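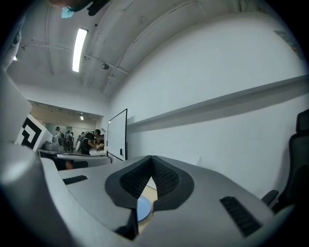

March, dye bench, started 8:15 am

Picked up the madder work again. The last batch on the Ridora wool came out closer to brick than red, and the skeins from the far end of the pot were paler than the rest. I want to know if that was the water or the alum before we dye the full order for Zultumitz.

Scoured 349 g of the Ridora two-ply in four skeins. Used the neutral soap, not the washing soda, which roughed up this yarn last time. Rinse water ran clear on the third change. Tied the skeins looser than before, figure-eight ties in four places each. One skein (B) had a knot from the mill and I left it in.

Mordant: alum at 13 percent of dry fiber weight. No cream of tartar in A and B, a little in C and D. Started cold and brought it up slowly over an hour, then held it below a simmer for 40 minutes. The big burner still overshoots if you set it past the second mark. Turn it down early and wait.

Left everything to cool in the pot until after lunch. Squeezed out, did not rinse.

1:30 pm. Madder bath. Ground root from the Osum bag, the one opened in the winter. It smells fine but it has clumped, so I put it through the coarse sieve and tied it in muslin. Steeped it warm in tap water for A and C. For B and D I used rainwater with a pinch of chalk, so the only hardness in there is what I put in.

Kept both baths at 60 C or a bit under. At one point the rainwater pot got to 68 while I was on the phone with the mill about the missing cones. Pulled it off the heat right away. If B and D look brown, that is the first thing to suspect.

Turned the skeins every 20 minutes. I forgot one turn on the tap water pot.

4:40 pm. Wet colors, by the north window:

- A: orange red, even
- B: deeper, a real red, slightly uneven near one tie
- C: brighter than A, more orange
- D: between B and C, hard to call until dry

So the tartar is pushing it toward orange in both waters. The rainwater and chalk pots are redder in spite of the overheating, or maybe that was not long enough to matter. The paler patch on B is under the tie, so that is my fault and has nothing to do with the bath.

Saved both baths in the lidded buckets. There is still plenty of color in them. I would like to try the leftover Moradi silk in the exhaust from B and D, but it needs its own mordant and I don't have the scale free until the indigo people are done with it.

Next morning, 9:00

All four dry. B is the one. It is nearly the same as the old sample card, a touch warmer. D is good too but I would not put it next to B in the same piece. A and C look like last month's batch, which more or less answers the water question.

Cut a short length from each and taped them in the window with half covered by card. Will leave them up until the end of the month.

To do:

- ask Zultumitz if they will accept B as the standard
- empty the rain barrel into the clean drums before it gets any greener
- reorder chalk
- rub test on B and D, dry and damp
- new label for the Osum bag, the old one has run and can't be read

Rain barrel is at less than half. A full order in rainwater will take more than that, so I may have to try tap water with the chalk left out and acid added first. Not sure it will work. Pot for that is the small enamel one, and it needs scrubbing.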